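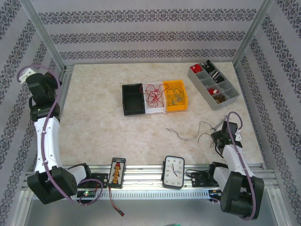

Skasance high score archive

README, last revised 2024-08-24

A transcription of the score books from Skasance, a pinball and video arcade that traded under a dry cleaner's and smelled of both. Whoever was on the change counter wrote the scores down by hand, in whatever pen was closest. The books cover 1,396 entries on 194 machines, if you accept that the cocktail cabinet by the toilets and the same cabinet after it was moved away from the toilets are two machines. The book does, so the archive does.

Files

scores.csv: one row per entry
machines.csv: one row per machine, with floor position where known
initials.csv: best guesses at who was who
disputes.txt: the margins, typed out in full, spelling left alone

Columns in scores.csv

entry_id: assigned by me, in page order
machine: as written in the book, so expect three spellings of anything with a Z in it
initials: three letters, upper case. Rude ones are kept. There are a lot of rude ones.
score: integer, no commas
witness: initials of the staff member, blank if they were at lunch
ink: colour of the pen, which is a better guide to the date than the date
flag: see below

Flags

C: claimed, not witnessed
R: rolled over. The player said the counter went past the top and started again. One R entry reads 300, on a shooter where you can get 300 by being left alone with it.
W: water damage, digits uncertain
D: disputed, see disputes.txt

Known problems

The November pages of the second book are stuck together. I got two of them apart with a butter knife and have been asked not to try the rest.

Scores on Lernavside, a locally built maze game, always end in two zeros, so any that don't are somebody's imagination. I left them in and marked them C.

Cunov and Shao share a row in machines.csv. They were the same board in different cabinets, and the regulars will argue otherwise until the lights go off.

The house rule was that pinball scores under 3,000 didn't get written down. It was waived for birthdays.

Anything initialled DUS is Dušan Brabec, who ran the counter and witnessed most of his own records. Filter on witness = DUS and initials = DUS before you build a leaderboard, or don't, and enjoy how good he was at everything.

Corrections

Send the entry_id and what you think it should say. A photo of the screen helps. Your brother's memory of it will be filed under C.

Licence

Free to use, copy and quarrel over. Please credit the Skasance score books.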